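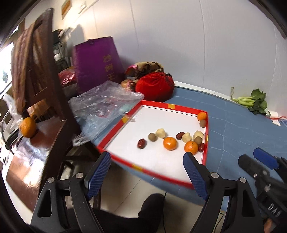
*Tangerines and dates in a red-rimmed tray*

I've had the Mustel earbuds since December and I want to complain about the numbers on the box. Not the buds. Buds are fine. Sound fine, stay in, haven't gone through the wash yet.

The box says 100 hours. Big type, silver, front and centre. Turn it over and there's a little 2 next to it, and you go hunting for the 2, and the 2 says "total with case, at half volume, noise cancelling off, one bud at a time". One bud at a time! Who's buying a pair of earbuds to wear one at a time? Couriers, maybe. People who sit next to their boss.

What I get is an evening and a bit before they want to go back in the case. Which would have been a perfectly good thing to print. I'd have bought them anyway.

This isn't just Mustel. Kellden do it with their power banks, and they're worse, as the figure is technically right and still no use to anyone. Capacity of the cells inside, not what comes out of the socket. You lose a chunk turning one voltage into another, you lose more to heat, and the bit you actually wanted to know – how many times will this fill my phone – is left as homework. My phone went up to full twice and then a sad third go that gave out before breakfast. The leaflet said "up to" more times than I could be bothered to underline.

"Up to" is doing a lot of lifting in this business. Up to is a ceiling. I'm up to six foot four.

Rozália Kopecký had a go at me about this when I moaned to her. She sold phone accessories on the market in Bovdale for years and her line is that shoppers get the numbers they ask for. Put an honest 3 on one packet and a puffed up 9 on the packet next to it, same price, and the 9 sells out by dinnertime. She tried it with car chargers. Ended up giving the honest ones away with phone cases. So fair enough, I beleive her, but that's an argument for making everyone measure the same way, it isn't an argument for carrying on.

And it can be done. Fridges have a label. Washing machines have a label. Nobody thinks the label is perfect, but you can stand two fridges side by side and compare them without a degree. Earbuds, cases, banks, little bedside speakers – nothing like it that I can find on the shelf. Every maker picks its own volume, its own phone, its own idea of what "a charge" is.

Here's what I'd want. Hours at a stated volume, both buds in, noise cancelling on, if it's got it. Case included as a seperate line, so you know what you get on a train when the case is in the other coat. For power banks, energy out of the socket. And the same again after a year of use, as batteries wear and we all know they wear and the box acts like it's always the first morning.

That last one is the one they'd fight. Akash Khurana, who repairs headphones and took my old Dixit pair to bits on his kitchen worktop, reckons the case battery goes first in most of what he sees. Small cell, always topped up, often left in a hot car. Swapping it was fiddly, the lid was glued, and he's got the patience of a saint and still swore at it. Model 1216, if anyone's got one and is thinking of trying. Don't start with a knife.

I know, I know. It's earbuds. There are bigger swindles. But I charge more things now than I did ten years ago, and every one of them came in a box with a number on it that wasn't true in my house. You stop reading the numbers after a while. Then the firm that prints a straight one gets no credit for it, so why would they bother.

Anyway. Mustel, if you're reading, reprint the box. I'll happily buy the next pair. Half volume isn't a volume, by the way, half of what?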